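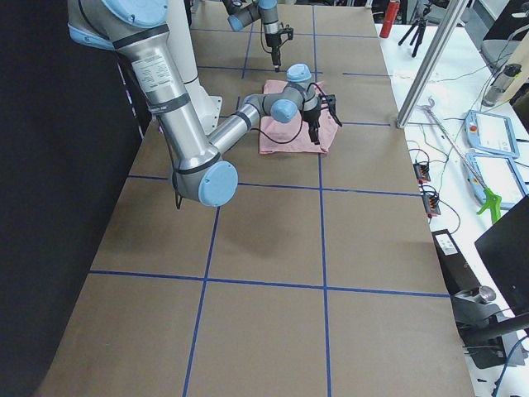

Nomar 2: two-arm planning for cloth and other floppy stuff

2021-01-12, by Duygu Başaran
6 min read

Nomar is the planner we make at Ivellow for people who have two arms, one table and something soft lying between them. It takes in camera views, works out where the fabric is and which parts of it are worth grabbing, and sends coordinated trajectories to both arms at once. Version 2 is out now and I've been asked to write the page for it, probably because I wouldn't stop talking about the cable stuff at lunch (more on the cable stuff below, sorry in advance).

If you used version 1, you'll know it as the thing that was very good at not crashing two arms into each other and kind of clueless about what they were holding. It treated a shirt as a flat polygon with opinions. Fine for towels! Less fine for anything with a neck hole.

What changed on the perception side

The old outline tracker is gone. In its place there's a keypoint model that looks for hems, seams, collars and corners, and gives each one a confidence you can see in the viewer. Volkan Gezer did most of this work and he's pretty strict about it: if the model can't tell a hem from a fold, it says so, and the planner asks for another view before it picks. You can turn that off. I'd leave it on for the first week, at least until you trust your lighting.

You can run it from a fixed camera, a head camera, or both together. With both, Nomar merges the keypoints into one garment map in table coordinates. The calibration tool walks you through it and you only need to redo it when somebody bumps the mount.

Sessions are logged by default now. A log has the camera streams, joint states, gripper commands and every plan the solver considered, including the ones it threw out, and you can scrub back through the lot in the viewer. This was Zerrin Karaca's idea and it's changed how I work. I used to sit there guessing why an arm took the long way around, and now I open the rejected plans and there's my answer, usually a joint limit I set myself and forgot.

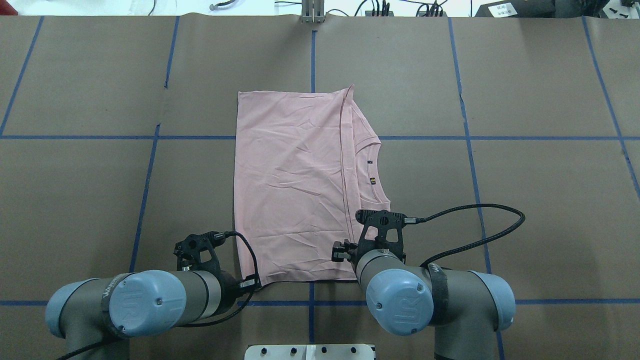

Grasp ranking is the part of version 2 I'm happiest with. The planner scores pairs of grasps together, one for each arm, so you don't end up with a lovely pick for the left gripper that leaves the right one reaching across its own wrist. It also gets a lot more out of the layers. Take a pink tee folded like this one, with the straight edge on the left and the collar poking out on the right. An outline alone would tell you it's a tall, lumpy rectangle. With the seam running down the right part of it and that rounded neckline as keypoints, Nomar has something to hang the folded-over side on, and all those fine creases across the lower half don't get promoted to edges (they used to, constantly). The tape grid on the brown paper is handled too: you mark it as background once, and a line that goes under the shirt and comes out below the hem gets treated as one line.

Okay, cables

Every two-arm setup I've ever worked on has had gripper cables hanging off the wrists, and every planner I've used has pretended they weren't there. Nomar 2 has a cable model. You give it the length and the two attachment points, and it keeps a sagging volume around the loop that moves with the wrist. The collision checker respects it, and you can set a separate margin for the fabric so a loop doesn't sweep across a shirt you've just finished flattening. It's an approximation, and a stiff cable in a cold room will behave differently from a soft one. There's a slider for stiffness. Play with it!

Control and tooling

The controller streams to both arms from one clock, and a fold is written as a short script with named steps: grasp, lift, carry, lay, release. You can pause on any step, nudge a target in the viewer and carry on from there. Duygu Bayram (yes, there are two of us, and yes, we get each other's mail) rebuilt the script editor, and it now flags a step that one arm can't reach before you run it.

Scripts from version 1 will import, with one catch. The old "smooth" command has been split into "drag" and "press", and the importer always picks "drag". Go through those by hand.

What you get

The installer with the planner, perception model, viewer and script editor
11 starter scripts for shirts, towels and pants
A demo log set with 493 recorded folds, good ones and bad ones
Sedau, our calibration tool, which used to be sold on its own

What you need

Two arms with a streaming joint interface
A Linux machine with a decent graphics card
At least one color camera with a clear view of the table
A gripper on each arm that reports its opening width

Price

$4,000 per workstation, with updates for the life of version 2. If you already own version 1, write to Nesrin Erdem and she'll sort out the upgrade price. Schools should write to her as well.

Known issues

Black fabric on a dark table is still hard. Drawstrings get picked up as cables now and then, which I find funny and Volkan doesn't. The viewer is slow to open very long logs, and there's a fix for that planned for later in January. The Coppens driver for older controllers works but has to be started before the viewer, otherwise it just sits there and waits.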